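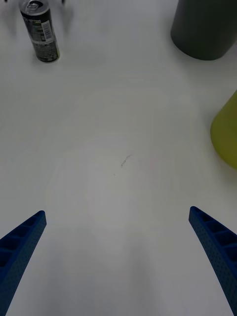 My sister's view is that anyone who starts a second quilt before binding the first deserves the pile she ends up with. She said so on the phone last night, and she has seen my pile, so I can't argue much. The first quilt is the green and cream one I began in December. It's quilted and trimmed and only needs its edge.

The second one is the scrap quilt, and that's what I've been working on this week.

Posted in: Quilting, Works in Progress | Aug 14, 2020

The pattern is called Brirnel. It's a plain block, a square inside a square with a strip down one side, and it looks better in a group than it does alone. The full size takes 30 blocks. I have 13 done. I cut the strips all in one go, which I don't usually do, and I got bored and cut a few of them a quarter inch too narrow. Those have gone in the bag for string piecing.

Most of the fabric is from my own shelves. I did buy two things. One was a grey background from Wasex, who still post within a day or two even now. The grey is a bit bluer than I expected but it settles down next to the browns. The other was a big cone of Bitar thread in a stone colour. I've pieced with it all week and it leaves less fluff in the bobbin case than what I was using before.

I'm pressing the seams open this time. With so many small pieces meeting at the corners, pressing to one side made a lump that the needle didn't like. Open seams take longer and I have burnt my fingertips twice. The blocks do lie flatter.

A few people asked about the Ustudico quilt-along. Yes, I've signed up. There were over 700 names on the list when I looked, and the first part is only choosing colours, so I can manage that without cutting anything. I'm thinking rust and navy, with something pale to go between them. I may change my mind when I see what everyone else picks.

The binding for the green quilt is cut and joined. I used the same cream as the backing. I'll machine it to the front and sew the back down by hand in the evenings, probably a side at a time. After that I need a label, and I haven't decided whether to embroider it or just use a fabric pen.

Next post should have the remaining Brirnel blocks in it, or most of them.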